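# Teaching a humanoid to wipe a table by remote control

Wiping a table looks like a beginner task, and I keep handing it to beginners for that reason, and they keep coming back after the first hour with opinions about cloth. These notes are for the second hour. They assume you can already start the Trelter console, put on the hand controllers and get the arm to follow you without anyone shouting.

## Before you record

Dirty the table. It feels wrong, but an hour of demonstrations on a spotless desk teaches the robot to pet furniture. Use something dark on a white top, and use less than you think. One smear and a scatter of crumbs will do. Vary where you put them between takes, and put a few near the far edge, where you'd skip them at home.

Then set these in the console:

1. Arm speed to **Slow**. You won't want it faster. You'll think you do.
2. Grip force to 8. The Skarden default is higher and was evidently picked by someone opening jars.
3. The unused arm to **Hold**. If you leave it live it will copy every twitch you make when you scratch your nose, and that goes into the data too.
4. Episode limit to 455 frames. If a wipe needs more than that, you're cleaning, and you should be doing that with your own hands.

## Getting the cloth down

Pick the cloth up by the middle, never a corner. A corner grip gives you a flag. Lower it until the fingers press it to the table, stop, and count to two before moving sideways. That pause looks like nothing on playback, but it gives the policy a clear point where "reaching" ends and "wiping" starts. Without it the two run together and you get a robot that begins wiping in midair, with great confidence. 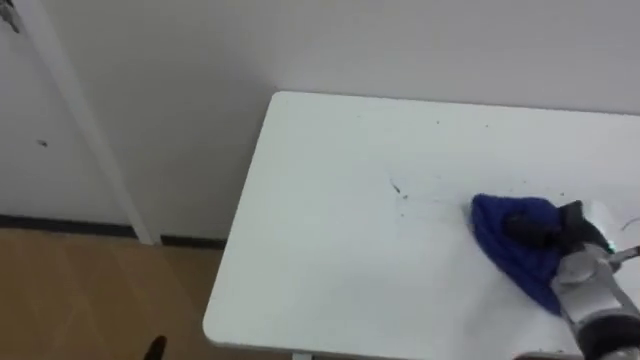 *Cloth pressed flat, crumbs still to do.*

You'll be tempted to fix the cloth when it bunches. Leave it. A bunched cloth still wipes, and the robot will meet plenty of them in later life. Only stop the take if the fingers have come through and you're dragging bare hardware over the tabletop. You'll know that by the sound, and so will the people next door.

## Where the body goes

Park the robot so the table is within a bent arm's reach. A straight arm has no strength left at the end of it and shakes like a diving board. Feet flat and slightly apart, legs not quite locked, then both arms lowered while you run the Priko calibration. Don't skip calibration after lunch. Joints drift, and so do operators.

Check the cables too: floor, chest and wrist. Swing the working arm through the whole wipe once with recording off and watch what it catches. I wasted 151 episodes in November on a cable that tugged the wrist a little to the left every time. The robot learned the tug beautifully.
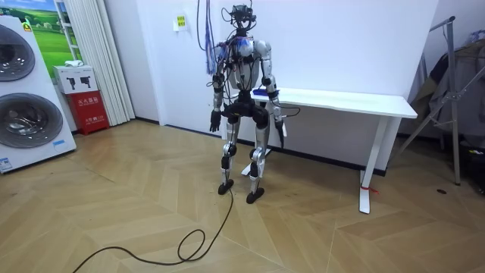
Shuzhen Lei wrote in to object to this order of doing things: "Calibrate after the cable check, please. If something snags on the practice swing and pulls a joint, you've calibrated for nothing. Ask me how I spent my morning." She's right, and I've been doing it backward for a year. Cables first, then Priko.

## The wipe itself

Start on the near side of the mark and push through it in one steady stroke. Don't scrub. Human scrubbing is mostly wrist, and wrist motion comes through the controllers as a sort of nervous vibration. Long strokes, a little overlap, same direction each time.

Some points on pressure:

- You can't feel the table through the controllers. Watch the cloth. If it drags and folds a bit at the front, you're touching.
- If the fingers start to splay, you're pressing too hard.
- If the mark turns into a wider, paler mark, keep going. Smearing is an honest stage of wiping.

Record the bad takes as well, but press **Flag** before you save. Pugh, our training script, drops flagged episodes on the first pass and brings a few back later as things to recover from. Unflagged bad takes it simply believes.
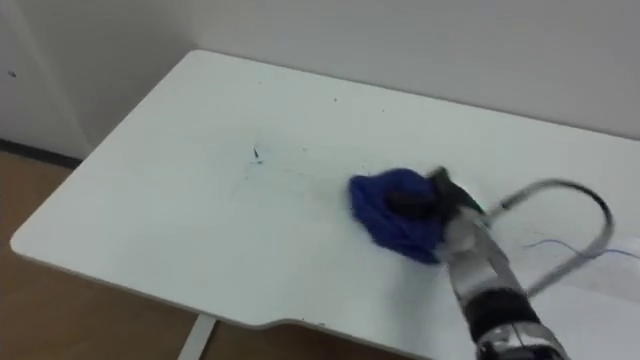

How many episodes before it works on its own, a reader wanted to know, because the manual says a hundred and mine still misses the far edge?

More than a hundred. Our current set is 363 good ones, and it gets the far edge on most tries. Before you record another pile, though, look at where your crumbs were. If they were all in the middle, the robot has no reason to suspect the table has edges.

## Saving

Lift the cloth clear, return the arm to rest, then stop the recording. If you stop first and lift second, the robot never learns to let go of the job, and it'll stand there wiping until somebody finds the red button.

Name the folder with the table, the cloth and your initials. "test_final_new" is taken. There are over 8 of those.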